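밤에만 열리는 현장, 디른턴 다리의 상판이 바뀐다

월트비에서 강을 따라 내려오다 보면 공장 굴뚝보다 먼저 디른턴 다리의 교각이 눈에 들어온다. 길이 1464미터, 경간은 13개. 이 동네 사람들은 평생 이 다리를 건너 출근하고 장을 보고 친척 집에 갔는데, 정작 다리 밑면을 올려다본 사람은 드물다. 나도 그랬다. 지난 3월 안전모를 빌려 쓰고 점검 통로에 올라가 보기 전까지는 콘크리트 상판이 이렇게 재미있는 물건인 줄 몰랐다!

공사는 저녁 8시에 시작해 새벽 5시 반에 끝난다. 그 사이에 낡은 상판 한 구간을 잘라 들어내고, 공장에서 미리 만들어 온 프리캐스트 패널을 그 자리에 앉히고, 이음부를 채우고, 임시 포장까지 마친 다음 차를 다시 통과시킨다. 아침에 다리를 건너는 운전자가 느끼는 것은 바퀴 밑에서 살짝 달라진 소리 정도다. 전면 통제를 했다면 공사 기간은 훨씬 짧았겠지만, 우회로가 강 상류로 한참 돌아가야 하는 길이라 월트비 주민들이 고개를 저었다고 한다. 그래서 나온 답이 야간 교체였다.

시공을 맡은 란탈라는 원래 항만 쪽 일을 많이 하던 회사다. 바닷가에서 무거운 것을 정확한 자리에 내려놓는 일을 오래 해 온 사람들이 강 위로 올라온 셈인데, 현장에 서 보면 그 경험이 어디서 드러나는지 금방 보인다. 무전이 짧다. 크레인 기사와 신호수 사이에 오가는 말이 몇 음절밖에 안 되고, 그 몇 음절에 패널이 움직이고 멈춘다.

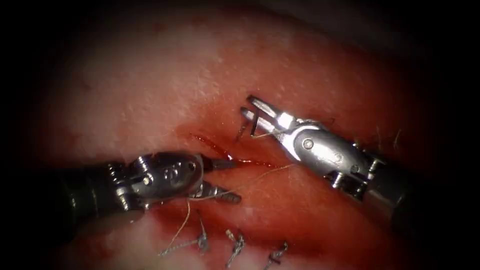

매듭 세 개가 나란히 놓인 봉합 부위와 그 위의 로봇 수술 기구 두 개.

첫날 밤 내가 본 것은 절단 작업이었다. 다이아몬드 톱날이 상판을 따라 천천히 나아가고, 물을 뿌려 가며 먼지를 잡고, 그 물을 다시 빨아들여 통에 모은다. 강으로 한 방울도 흘려보내지 않겠다는 것이 발주처의 조건이었다. 소리는 생각보다 견딜 만했지만 진동은 발바닥에서 무릎까지 올라왔다. 옆에서 지켜보던 젊은 작업자가 어깨를 으쓱하며 사흘이면 몸이 알아서 잊어버린다고 했다. 사흘을 못 채운 나는 집에 돌아와 누워서도 침대가 떨리는 것 같았다.

잘라 낸 상판 밑에서 나오는 강재 거더의 상태는 구간마다 다르다. 배수구 근처는 녹이 깊고, 중앙부는 놀랄 만큼 멀쩡하다. 검사원들은 손전등을 비스듬히 비춰 가며 표면을 훑고, 의심스러운 곳은 망치로 두드려 소리를 듣고, 초음파 장비로 두께를 잰다. 오래된 도장 아래에 처음 다리를 놓던 시절의 분필 자국이 남아 있는 곳도 있었다. 누가 언제 적었는지 모를 부재 번호가 지금 도면의 번호와 그대로 맞아떨어지자 다들 일을 멈추고 휴대전화를 꺼내 들었다.
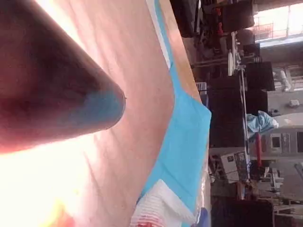
글 | Pui-shan Pan
건설·인프라 담당

이 공사가 동네에 남기는 것은 새 상판만이 아니어서, 나는 시더에도 다녀왔다. 시더는 월트비 외곽의 옛 목재 야적장에 들어선 교량 기능 훈련장이다. 철근 결속, 형틀, 고장력 볼트 체결, 신호 수신호를 한자리에서 배운다. 문을 연 첫 모집에 1590명이 지원서를 냈다는 말을 듣고 나는 숫자를 두 번 물었다. 몇 해 동안 일감이 없어 사람들이 하나둘 창고나 배달 일로 옮겨 간 지역이다. 그런 곳에서 다리 일을 배우겠다는 줄이 이만큼 길었다니, 취재 수첩을 든 사람으로서 신이 나지 않을 수가 없다.

훈련장 한가운데에는 실물 크기의 상판 모형이 있다. 디른턴 다리의 한 구간을 그대로 본뜬 것으로, 훈련생들은 여기에 패널을 올렸다 내렸다 하며 몇 주를 보낸다. 볼트는 조이는 순서가 정해져 있다. 가운데에서 바깥쪽으로, 먼저 한 번 가볍게, 그다음에 규정 토크로. 순서를 건너뛰면 강사가 전부 풀게 한다. 내가 갔던 오후에도 한 조가 다 조인 볼트를 처음부터 다시 풀고 있었는데, 투덜대면서도 손은 아주 빨랐다. 그중에는 전직 제빵사도 있었고, 농기계를 고치던 사람도 있었다. 제빵사였던 훈련생은 새벽 근무가 몸에 배어 있어 야간 공사가 오히려 편하겠다고 웃었다.

임금 이야기도 해야겠다. 야간 수당이 붙으니 같은 기능이라도 주간 현장보다 벌이가 낫고, 과정을 마치면 란탈라의 하도급 업체들이 우선 면접을 본다. 다만 디른턴 공사가 끝난 뒤가 문제다. 강을 따라 비슷한 나이의 다리가 줄지어 있으니 일감은 이어지리라는 것이 현장의 기대인데, 예산은 아직 한 곳도 확정되지 않았다. 훈련장 사람들은 이 대목에서 말을 아꼈다. 그래도 장비 창고에는 다음 기수가 쓸 안전대가 벌써 걸려 있었다.
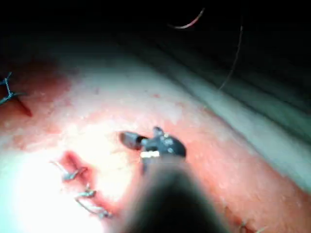

패널 거치는 새벽 2시 무렵에 시작된다. 트레일러가 후진으로 들어오고, 와이어 네 가닥이 걸리고, 무거운 콘크리트판이 조명 속으로 떠오른다. 빠르게 움직이는 것은 여기까지다. 거더 가까이 내려온 패널은 한동안 공중에 머문다. 사진 속 작은 집게 끝이 분홍빛 도는 붉은 조직 바로 위에 떠 있는 것처럼, 닿기 직전의 그 좁은 틈에서 모든 사람의 눈이 한곳에 모인다. 크기는 비교도 안 되지만 나는 두 장면에서 같은 긴장을 느낀다. 모서리마다 한 명씩 붙어 손바닥으로 패널을 밀고, 신호수가 주먹을 쥐었다 펴고, 그러다 둔한 소리와 함께 판이 내려앉는다. 박수는 없다. 다들 곧바로 허리를 굽혀 수평부터 확인한다.

이음부에는 빨리 굳는 초고성능 콘크리트를 붓는다. 반죽은 짙은 회색이고, 꿀보다 조금 묽게 흐른다. 배합을 맡은 기술자는 기온에 따라 얼음을 섞기도 하고 더운물을 쓰기도 하는데, 강바람이 센 밤에는 온도계를 거의 손에서 놓지 않는다. 시험용 공시체가 정해진 강도에 이르러야 차를 올릴 수 있으니 새벽 4시가 넘어가면 현장의 관심은 온통 압축 시험기에 쏠린다. 기계가 공시체를 누르고, 화면의 그래프가 올라가고, 합격이 나오면 누군가 보온병을 연다. 그날은 생강차였다. 목이 타는 듯이 매웠는데 두 잔이나 얻어 마셨다.

마지막 순서는 통제 구간의 고깔을 걷는 일이다. 작업차가 천천히 물러나며 하나씩 거둬들이고, 그 뒤로 첫 버스가 따라온다. 5시 반을 조금 넘긴 시각, 버스는 새로 놓인 패널 위를 평소와 똑같은 속도로 지나갔다. 창가에 앉은 승객 한 사람은 고개를 기댄 채 자고 있었다.

남은 구간의 교체는 가을까지 이어진다. 다리 동쪽 끝 강변 공원에 올라가면 울타리 너머로 크레인이 움직이는 모습이 꽤 잘 보인다. 바람이 차니 겉옷은 하나 더 챙기시길.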